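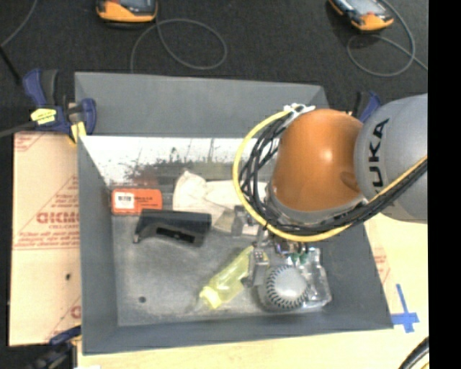 Naltanham Household Exchange
Minutes of the August meeting, held Thursday in the long room at Miranda House

Present: Mairéad Mulligan (chair), Elaine Vieira, Kátia Evangelista, Svenja Baumgartner, Zuleica Siqueira (minutes)

The meeting opened at 1530, a little later than planned, as the kettle was slow and Elaine had brought a plum cake that wanted cutting while it was still warm. Mairéad welcomed everyone back after the July break and said how good it was to see us all around one table again.

1. Last minutes
Read and agreed, with one correction. The folding chairs came from the school on Mill Lane and were not bought, as I had written. My apologies to the school, who were very kind about it.

2. The mixed bins
This took up most of the afternoon, and I have tried to be fair to all sides. Svenja would like us to stop taking mixed bins altogether. Her feeling is that cloth, bottles and boxed goods should never travel together, because one loose cap can spoil a whole load of linens, and she has washed enough pillowcases this summer to speak with some authority. Kátia said, very gently, that people clear out a cupboard in one go and will not sort it for us, and that if we turn them away at the door they may not come back.

There was a good long talk about this. Elaine remembered that we tried separate bins two winters ago and that the bottle bin was forever full of socks. In the end it was agreed to go on accepting mixed bins, but to sort them the same day they arrive. Cloth comes out first and goes straight to the blue shelves. Bottles are to be stood upright in the crates by the sink, caps checked. Small boxed goods go to the front table with their labels facing up, so that whoever is doing the list can read them without picking each one up.

Kátia asked that we leave labels on boxes even when they look untidy. She spent most of an evening last month trying to match up two boxes whose labels had been peeled off. Agreed.

3. Cleaning the bins
Mairéad raised the matter of the gray bins, which have seen a lot of use and are scuffed and marked inside. Zuleica has tried dish soap and a stiff brush, and Svenja suggested baking soda paste left on overnight. We will try it on one bin before doing the rest. Nobody was in favor of buying new ones while the old ones hold together, and Mairéad thought a few stains never hurt a bin anyway.

4. Money
Elaine reported a balance of $1,318 after the rent. The summer sale brought in $52 more than last year's, which pleased everybody, given the rain. She would like to see $2,000 in the account before we talk about a second set of shelves – Svenja sighed at this but voted in favor.

5. Sorting video
Kátia has offered to make a short video for new helpers, showing how to empty a bin and where each thing goes. She has used Wistia before and is happy to put it up there. Mairéad asked that it be kept short and that somebody other than herself do the talking.

6. Any other business
The paint for the back door is still in the hall. Svenja prefers the green and Elaine the cream, and it was left for next time.

Elaine has a spare key for anyone coming in early.

To do
Svenja: baking soda test on one bin
Kátia: first draft of the video
Elaine: thank-you card to the school
Zuleica: new signs for the crates and the front table

The meeting closed with the last of the cake.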